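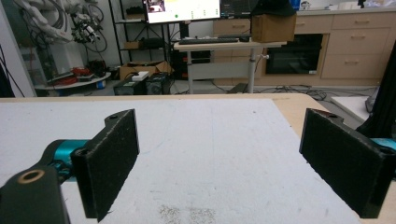

The Grondau Public Library will reopen its Map and Paper Room in August, following a closure of seven weeks for repairs to the floor and the replacement of the window blinds. The room occupies the north end of the Esteves Building and is used for the care of maps, deeds, and loose papers belonging to the town. Furniture from the former reading annex has been kept in service. A large table with a light wooden edge now has a sheet of white board laid over it as a working surface, and the board already carries faint scuffs and thin lines. Readers are asked not to write or cut directly on it. Cutting mats and blotting paper can be borrowed at the desk.

The library closed the room after damp was found under the floor on the courtyard side. All materials were moved to the upper store before work began, and requests for items from the collection were handled by appointment in the main reading room. The repair was carried out by Nernero, a building firm based in Flasska, under the library's existing maintenance agreement. The cost was met from the building fund, with no change to the book budget for the year.

**Collection and catalog**

While the room was closed, staff used the time to check the map collection against the old card list. The checked collection stands at 1,331 sheets, including parish plans, drainage surveys, railroad drawings, and the street plans prepared for the widening of the river road. A number of sheets had been filed under former street names and could not be found by readers using present-day addresses. These have been given a second entry in the catalog under the current name. The old names remain searchable.

Two sets of drainage surveys are still being flattened and will not be issued until the work is finished. Scanned copies may be consulted at the public terminals in the meantime. Readers who need the originals for a legal or boundary matter should write to the library, giving the sheet number if it is known and the purpose of the request.

The drawings on long-term loan from the Flasska town archive have also been checked. The loan has been renewed on the same terms, which allow readers to view the drawings and take notes but do not allow personal photography. Requests for copies must still be made to the Flasska archive, and the fee is set there.

**Use of the room**

The room will be open during the library's regular hours, except for the last hour of each day, when materials are returned to the store. A library card is required. Visitors from outside Grondau may apply for a day card at the front desk with proof of address.

The following rules apply from the date of reopening:

- Pencils only. Ink, highlighters, and adhesive notes may not be brought into the room.
- Bags and coats are to be left in the lockers beside the stairs.
- Rolled maps will be opened and weighted by a member of staff.
- Food and drink, including water in closed bottles, are to be left outside.
- Tracing is allowed only over a clear film sheet supplied by the library.

Groups should book at least two weeks ahead. School groups may be asked to divide between the Map and Paper Room and the local history shelves on the ground floor. Teachers who had bookings canceled by the closure have been offered first choice of the new dates, and any school that has not received a letter should contact the library office.

**Access**

The elevator in the Esteves Building is in service. During the final stage of the work the courtyard entrance will stay closed, and visitors should use the main door on the street side. The book return slot in the courtyard has been moved to the main porch and will remain there until the paving is relaid. Loans that fall due during this period can be renewed by telephone or at the front desk in the usual way.

The small repair clinic for family papers, which was held in the room before the closure, will resume in the fall. Places will be offered first to persons already on the waiting list. The clinic gives advice on storage and simple cleaning and does not accept items for treatment or valuation.

The exact reopening date will be posted at the main entrance and in the library bulletin once the floor has passed its final inspection.

Issued by the Grondau Public Library, July 9, 2026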